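Prunstead knife

The Prunstead knife is a fixed-blade utility knife that takes its name from the farming district of Prunstead, where it was first made for fencing and orchard work. It is a plain, heavy tool with a short handle and a broad belly, and is used for cutting cord, trimming branches and dressing game.

Design

The usual pattern has a full tang, with the steel running the whole length of the handle. Older knives were made from plain carbon steel, which takes a keen edge but rusts if put away damp. Most later ones are stainless. The spine is left square so that it can be struck with a piece of wood when splitting kindling. Handles are riveted hardwood or moulded nylon, in grey, green or black.

A lanyard hole is drilled behind the last rivet. The Ledesma version differs in having a clipped point and a small finger guard, and is favoured by hunters over the original drop point.

Manufacture

Blades are cut from flat bar, ground, hardened and then tempered. The Leromlow works, the largest maker, tempers its blades in batches of 40. Finishing starts on a 400 grit belt and ends on a 1000 grit stone. The sheath is sold with the knife and is either stitched leather or nylon webbing.

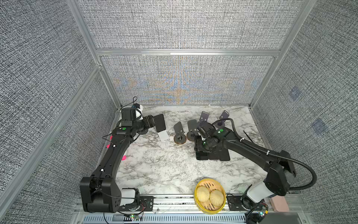 Two robot arms over a marble-patterned tabletop.

Hurora, a smaller maker, sells unfinished blades to hobbyists, who fit their own handles. These are stamped near the heel and have 4 rivet holes in place of the usual three.

Care

Carbon steel blades are wiped with light oil after use and stored out of the sheath, as leather holds moisture against the metal. A grey or brown patina forms with age and is generally left alone. Loose rivets can be peened tight with a small hammer.

See also

Billhook
Drop point
Machete
Pruning knife

Page last edited January 2, 2024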